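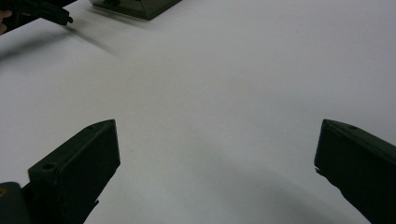 Session 4 - Small parts and the divided box

Handout, Thenmozhi Sundaram. Bring it back next time, I'm not reprinting.

Carry over from last time: clear the table first. White top, wiped, no paper, no cups. Small dark parts show up fast on white, pale ones don't - so for the pale ones use a dark mat from the shelf.

Box goes at the back, long side facing you. Parts in front of it. Leave the middle free, that's your working space.

Choosing a box

See-through walls if you can get them. Tinted is fine, you can still find the dividers through it. Solid boxes need a label on every side, and people forget the labels.
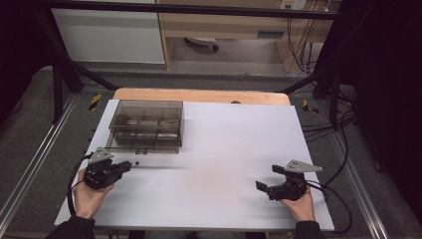
One kind of part per compartment. Don't mix "just for now". Smallest parts in the front row, where you reach most. Anything that rolls goes in last.

Never fill to the top of the divider. Two thirds, then start a new compartment. Overfull ones spill into teh next when the box gets carried.

Worked case: the Jarnwood stockroom. 484 part types, nearly 4000 loose pieces, all in coffee tins. Sorted by size first, then by use. Sort by use came out slower to set up but quicker to pick from. We'll go over the Kendon sheet in class, same idea with 128 types.
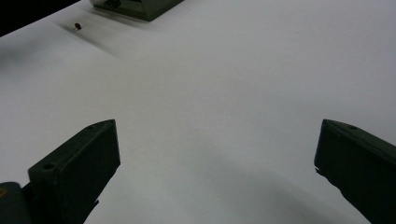 Sweep the table with the flat of your hand when done, toward you, tray underneath. Small stuff hides in shadow so look from the side as well.

For next session
- read Mathew, first chapter only
- write up your own drawer, 600 words max
- sketch of the layout, pencil ok, label the compartmnets

Sarnier boxes are in the cupboard by the door, sign one out.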